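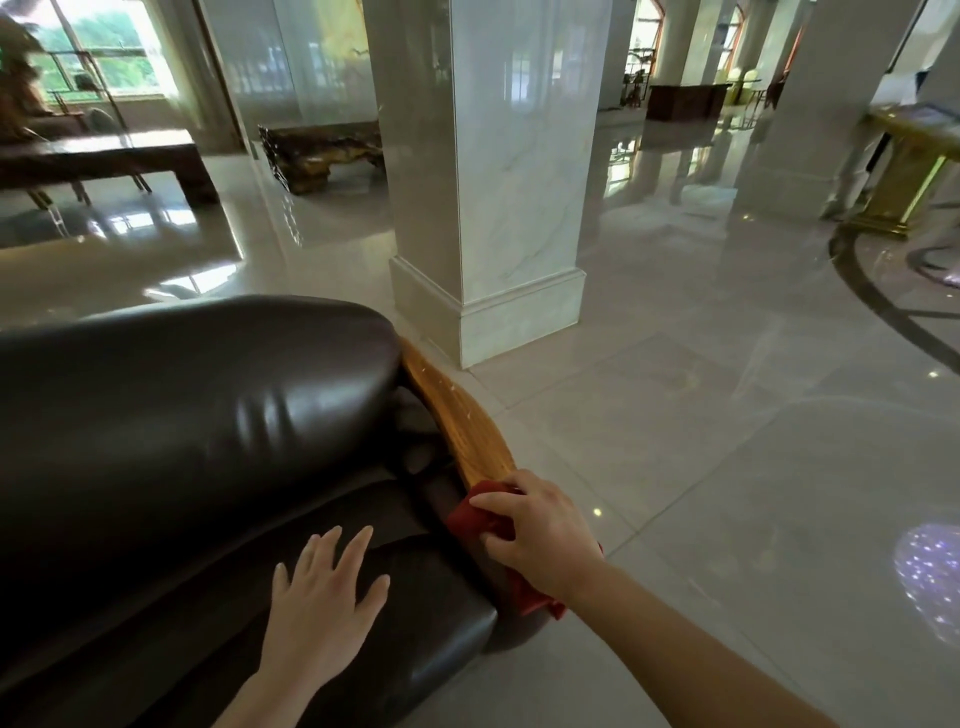
What does the Task Editor produce from a recording?

The Task Editor produces a task file, which lists the contacts between hand, tool and surface in the order in which they were made, together with the limits the motion planner is to observe when it repeats them.

Section 3. Preparing a Wiping Task

3.1 Scope

This section applies to the Brakon Task Editor when used with the Tundberg planner. It covers the import of a head-view recording, the labelling of hands and cloth, the marking of the surface to be wiped, and the export of the finished task file. Installation of the planner and calibration of the arm are covered in the Sorensen controller manual and are not repeated.

The user should have a working licence, write access to the project folder and a recording made at 30 frames per second. Recordings made at other rates will open, but the timing values shown in the contact table will be wrong.

3.2 Importing the recording

1. Start the Task Editor and choose New Task from the File menu.

2. Select Surface Wiping as the task type. The task type cannot be changed later.

3. Choose Import and open the recording. The editor accepts up to 3000 frames in a single task. Longer recordings must be divided first, using the Split command.

4. Wait until the status line reads Ready. The first and last frames are then shown side by side.

5. Set the start and end markers so that the approach of the hand to the surface is included.

Note: The editor keeps the original recording unchanged. All markers and labels are stored in the task file.

3.3 Labelling hands and cloth

The hand detector runs when the markers are confirmed and proposes a label for each hand. These labels must be checked by the user before any contact is calculated.

1. Open the Labels panel and select Hands.

2. Confirm that each hand carries the correct side label. Where the two have been exchanged, choose Swap Sides. The correction is applied from the current frame onwards.

3. Assign the role Tool to the hand that holds the cloth and the role Support to the hand that does not. A supporting hand often stays flat on the furniture while the other works, and the detector may report it as a second wiping hand.

4. Select Cloth and draw an outline round the visible part of the fabric. Do not include the fingers.

5. Choose Track. The outline is carried forward until the cloth is hidden or the end marker is reached.

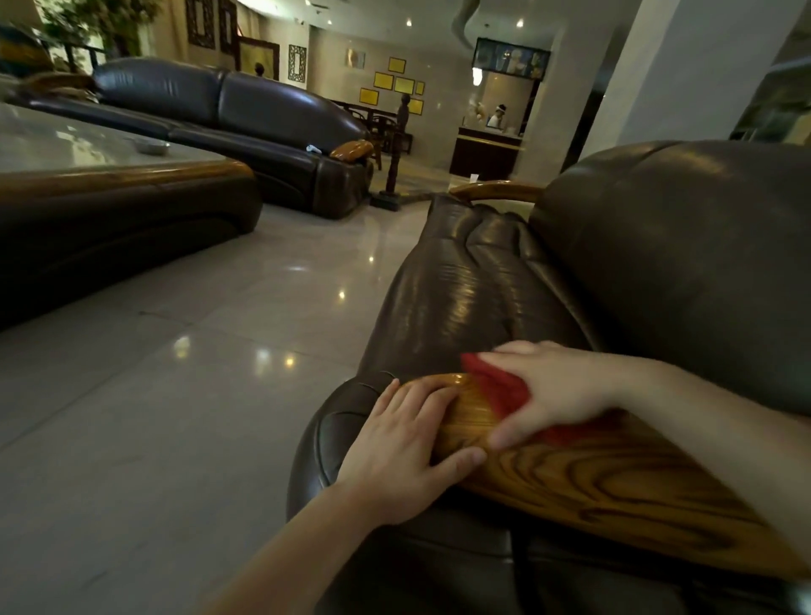 6. Step through the tracked frames and correct the outline wherever it has drifted. Particular care is needed when the cloth is folded under the hand, as the tracker follows colour first and shape second. On furniture of a similar colour to the cloth, set the tracker to Shape First before repeating step 5.

7. Save the labels. The panel shows a closed padlock when they have been accepted.

Caution: Do not assign the role Tool to both hands. The planner will treat the task as a two-arm task and will refuse to run on a single-arm system.

3.4 Marking the surface

The planner must be told which surface is to be wiped and which surfaces are only near it. On upholstered furniture with wooden trim the two meet along a curved edge, and the automatic boundary should be regarded as a first proposal.

1. Open the Surface panel and click once on the material to be wiped.

2. Adjust the boundary with the handles. On varnished wood, bright highlights may be left out of the area as holes. Choose Fill Holes to restore them.

3. Mark adjoining leather or fabric as Soft, and the floor as Excluded. Reflections in a polished floor are sometimes detected as furniture - delete any such area before continuing.

4. Set the pressure class. Use Light for varnished wood unless the owner of the furniture has agreed otherwise in writing.

5. Choose Calculate Contacts. The contact table is filled in, with one row for each period in which cloth and surface are judged to be touching.

Rows in which the cloth is held clear of the surface should be given the type Free. They are kept in the file and are used by the planner to choose a safe height for the return stroke.

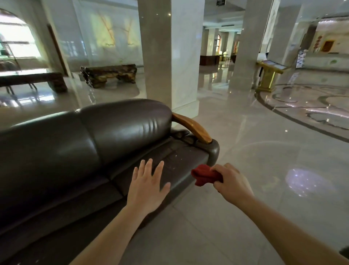 Figure 3.4. Right hand holding a red cloth beside the sofa; left hand held flat near the armrest.

Where the type of a row is uncertain, set it to Unknown and play the frames on either side of it. A row left as Unknown does not prevent export, but the planner will pause there and wait for the operator.

3.5 Checking and exporting

1. Choose Check Task. Errors are listed in red and warnings in amber.

2. Correct all errors. Error 205 means that a contact row lies outside the marked surface. Return to 3.4, step 2, and widen the boundary, or delete the row.

3. Choose Export and select the Rulto format.

4. Load the exported file into the planner and run it in simulation from beginning to end.

Caution: A task file that has passed the check has been tested for completeness only. It must not be run on the arm until the simulated path has been viewed in full and the working area has been cleared of people.

Task files exported before the July update do not contain a pressure class. The planner opens them with the class set to Light and records the change in its log.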